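Keeping a Dish Drainer and Utensil Holder Clean

Print this page | E-mail this page

Wet utensils leave more behind than water. Starch, soap and bits of food run down the handles and collect at the bottom of the holder, and after a week or two there is a gray film that smells sour. A quick rinse won't shift it.

Empty the holder once a week. Knock out any crumbs over the trash, then fill the sink with hot water and a squirt of dish soap and let the holder soak for 20 minutes. Scrub the slots with an old toothbrush. A bottle brush reaches the bottom corners better than a sponge does.
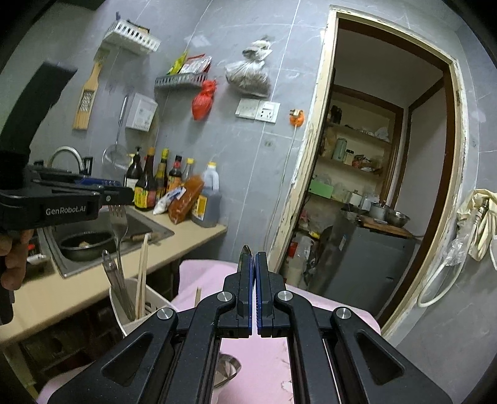

For mineral scale, use white vinegar and water in equal parts. Leave it overnight if your water is hard. Do not mix vinegar with bleach, and rinse well if you use one after the other on different days.

Forks and spoons dry faster with the handles down. Sharp knives should not go in the holder at all. Wash them, wipe them and put them away.

Wooden spoons and chopsticks need more air than metal. Shake them off, towel them dry and stand them up with space between them. Throw out any that have split or show black spots, as the spots go deeper than sanding will reach.

The counter under the drainer gets missed. Lift everything off at night and wipe back to the wall, including the caulk line. In August, or any time the kitchen stays humid, do it in the morning too.

Dishwasher-safe holders can go on the top rack. Check the base for a mark first.

Tip sent in by Waraporn Yensuk

Print this page | E-mail this page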